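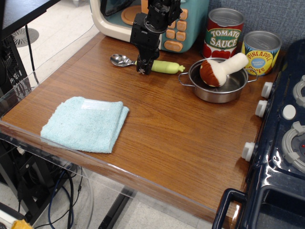
Huvura is a small academic press. We publish companions, sourcebooks and short monographs on the ancient world, mostly Greek and Roman North Africa, late Latin poetry, and the history of the ancient book trade. Started by Fuseini Sowah with two titles and a borrowed desk. List now stands at 230.

What we do

Edited volumes for students who need a way in. Commentaries with the Latin or Greek on the facing page. Reprints of older scholarship that libraries keep asking for, reset and with a new introduction. No festschrifts at the moment, sorry, the backlog is long.

Every proposal goes to 2 outside readers. We try to answer in 11 weeks. Sometimes slower in exam season.

Our series

Drusta Sourcebooks: inscriptions, letters and papyri in translation, with notes. For undergraduate courses.
Goh Studies in Late Latin: monographs, up to 700 manuscript pages including bibliography. Please do check the bibliography before sending.
Kondetti Reprints: paperback only.

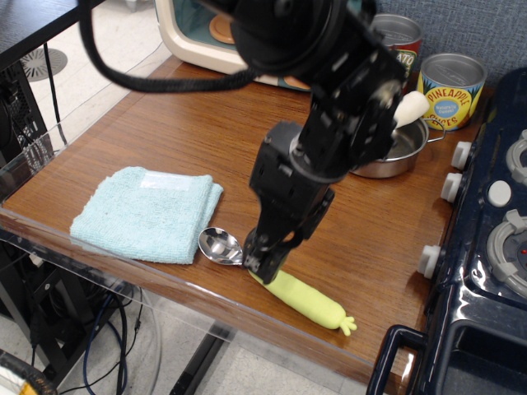
Toy vegetable on the wooden tabletop, under the black gripper.

Who we are

Fuseini still reads every set of proofs. Copyediting and indexing are done by freelancers, most of them with a classics degree and all of them pickier than us. Typesetting in house, including the Greek.

For authors

Send a two page outline, a sample chapter and a list of competing titles. Word files fine, PDF as well if there's any Greek in it. Maps and plans: black and white, and permissions are the authors responsibility. House style sheet goes out with the contract.

For teachers

Inspection copies of any Drusta title, one per course. Write from your school adress and tell us the course name and likely enrollment. Exam copies of the monographs are digital only.

Bookshops and libraries, ask for the trade list. New one comes out every March.

Recent items
New in Kondetti Reprints
Call for proposals: letters and letter carriers
Corrections to the Drusta volume on tomb inscriptions
Notes for indexers

Last updated: July 9, 2023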